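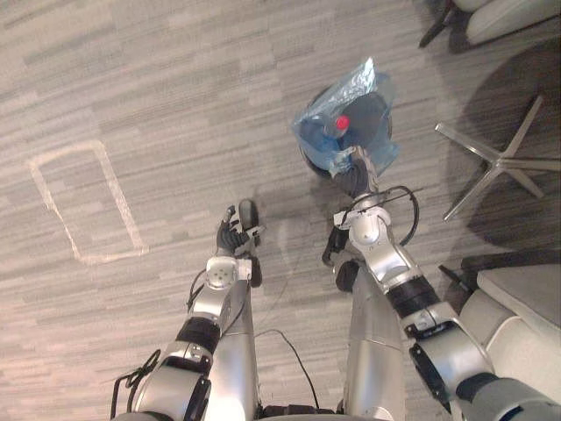 Dolores Strickland wrote back on the last report that a rule about cables is no use if it only says "keep cables tidy," and she asked what an operator is supposed to check, and when. She was right, and most of this period went into answering her.

## Progress, Sorkon operating rules, through June

The draft rules now have 9 sections, down from 14. We merged the ones that repeated each other and dropped the section on outdoor use, as the grant doesn't cover it. Both test sites, Villanueva and Grandier, are working from the same draft.

**Cables.** The new wording has two checks. Before power-on, the operator moves both arms by hand through their full reach and looks for any cable that pulls tight or catches on a joint. Before the base moves, the operator looks at the floor between and in front of the legs. A cable lying there has to be picked up or routed behind the robot first. External cable loops at the wrist are allowed, but their slack has to be written on the setup sheet.

**Floor markings.** Tape on carpet is accepted for marking areas. The draft says what an outline means has to be posted at the door, and that old tape comes up when a task is retired. Villanueva had been leaving it down for months.

**Furniture.** Chairs and sofas may stay in the room during runs. We had first asked for a cleared floor, but the sites objected that a cleared room tells us little about work in real offices and homes. The rule now asks for the furniture layout to be recorded, and for rolling chairs to be unoccupied while the arms are powered.

**Bagged and soft items.** Lifting a plastic bag by its neck is permitted with contents up to the weight limit on the setup sheet. Glass is not permitted in bags. Bottles must be plastic and capped.

## Numbers

We logged 614 runs under the draft. Operators stopped some 70 of them early, mostly during setup checks -- we count those as the rules doing their job. There were 2 reportable incidents, both at Grandier, both a snagged cable, with no injuries and no damage past a connector.

## Open items

- The Jokudeck logging form still has no field for cable slack. Operators type it into the comments box.
- Grandier wants one person to be allowed to run the checks alone. We have not agreed to this yet.
- The stop-button section needs a second read by someone outside the project.

Spending is on plan. The next draft goes to both sites once the form is fixed.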